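Rules I wrote for our simulated robot arms

When I joined the automation group at Maltetti in June, I was given one task which looked small. I had to write down the rules for recording practice runs in the simulator. Until then every person had their own habits. Korkor Adjei kept hers on a yellow paper next to the keyboard, and Delyth Gwynne kept hers in her head.

I come from a country where we like rules very much, so I was happy. My first version had 20 rules. Korkor read it during lunch and told me that she would follow perhaps half of them. She was right, it was too many, and several rules said the same thing with other words. I also wrote "must" everywhere, and Delyth explained to me the difference between must, should and may. In a standard these words are not decoration. If you write "must", then somebody has to check it, and if you can't check it you should choose a weaker word.

Now we have a shorter list, and I want to share the part that I think is useful for other small teams.

Every run must have a name, the name of the person who started it, and the version of the scene file. We lost a whole afternoon in our Broder project when two scenes had the same name and different table heights.

Do not delete a bad run. Mark it as bad and write why, in one sentence. A failed grasp can be useful later. A run which is gone can't teach anything to anyone.

Look at the views before you count the run as good. I mean really look, from each camera, at the beginning, in the middle and at the end. The numbers in the log can be perfect while the view is full of grey and shows nothing a person could use.

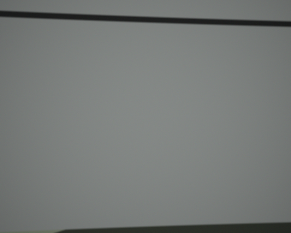 For this reason we added the rule about blocked views, and it was the one we discussed the longest. Delyth wanted to reject any run where a camera sees no object at all. I thought this was too strict, as real cameras are also blocked sometimes, and a system that has learned only from clean views may do badly later. We agreed on a label. The person who checks the run writes "blocked" and the camera name, and whoever uses the data decides if they want it.

In the last batch we had 100 runs and 94 passed the check. The other six are kept in their own folder, with their sentences.

One rule is still open. Korkor would like a second person to check each run, and I agree with her, but there are three of us and the Sheikh project starts soon. For now the second check is a "should". I have put it on the list for our next meeting, together with the question of who updates the yellow paper.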